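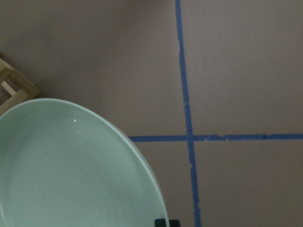

Every court has a question it must answer before it can get to the interesting part of a case, and the question is this: "Are we the right court for this one?" Grown-ups who work with the law have a long word for it, jurisdiction, which you say like this: joor-iss-DICK-shun. It sounds like a sneeze the first few times, but you'll get the hang of it! What it means is the power a court has to hear a case and decide it. Think of two strips of bright blue tape laid across a flat surface so that they cross. Before the tape goes down, it's all one big space. Once it's there, you can say, "This part is yours, and that part is mine," and everybody knows where to put their crayons. The law does something like that with places, and with kinds of problems, and even with amounts of money, although the lines it draws are made of words and most of them can't be seen at all.

Lines on the map

Let's make up two towns so we have somewhere to work. We'll call them Praltura and Tirkura, and we'll put a river between them called the Lu. To make things a little more exciting, we'll say that the river is also the border between two different states. So Praltura is in one state and Tirkura is in the other, and each state has its own laws, its own judges and its own courthouses.

Now suppose a man who lives in Praltura is riding his bicycle down his own street, thinking about supper, and he bumps into his next-door neighbor's mailbox and knocks it flat. The neighbor wants him to pay for a new one and he doesn't want to. (He says the mailbox leaned out too far. The neighbor says it did no such thing.) They both live in Praltura, the mailbox stood in Praltura, and the bump happened in Praltura, so a court in that state can almost certainly hear the case. Easy!

But what if the bicycle rider lives 121 miles away, on the other side of the Lu, and was only visiting for the afternoon? Can a court on the Praltura side tell him what to do, when his house and his bed and his supper are all in another state? In a case like this one the answer is usually yes. He rode his bicycle there, and that's where the bump happened, so it's fair for him to answer for it there. Courts care a good deal about that kind of fairness. If he had never set foot in Praltura, never sent anything there and never had anything to do with anybody in it, a court there would most likely have to say, "Sorry, we have no power over this person," and the case would have to be brought somewhere else.

Different courts for different problems

Place is only one kind of line. The other big one has to do with what the problem is about. You wouldn't take a toothache to the eye doctor, even if the eye doctor was very kind and had an office right around the corner, and in the same way you wouldn't take a broken mailbox to a court that deals with adoptions.

Many states have a family court, where judges help decide things like where children will live when their parents live apart. Many have a traffic court for people who drove too fast or parked where they shouldn't have. There is often a probate court, which looks after what happens to a person's belongings when that person has died. And there is usually a small claims court, for arguments over smaller amounts of money. If the mailbox cost $70, small claims court would be a very good place for it. The rules there are simpler, lots of people go without a lawyer, and a whole case might be heard in 20 minutes -- shorter than most recesses, if you're lucky with your recess.

State courts and federal courts

In the United States there is one more line to know about, and it's a big one. Each state has its own set of courts, and then the whole country has a set too, called the federal courts. State courts handle most of the everyday cases. Federal courts handle certain kinds only, such as cases about the Constitution or about laws passed by Congress, and some arguments between people from different states when there is a lot of money at stake. Our mailbox wouldn't come anywhere close!

Here is the part that even law students have to read twice. Sometimes the lines overlap, and more than one court is allowed to hear the very same case. When that happens, the person who starts the case often gets to pick. The other person may be able to ask for it to be moved, and then a judge has to think about whether it should be.

What if a case lands in the wrong place?

It happens, and it doesn't mean that anybody has been bad. The judge may send the case over to the right court, or may close it so that it can be started again where it belongs. If a court went ahead and decided a case it had no power to decide, the decision might not count, and everyone could have to do all that work over again. So judges check early, and they're allowed to check later on as well.

Try it yourself

Draw a river down a piece of paper and put a town on each side. Make up 3 arguments (a lost kite, a noisy rooster, whatever you like) and decide which side each one should be heard on. Then move one of the people across the river and see if you change your mind.

March
By the Wekinden Young Readers desk

Home | Stories | How Laws Work | Word List | For Teachers | Write to Us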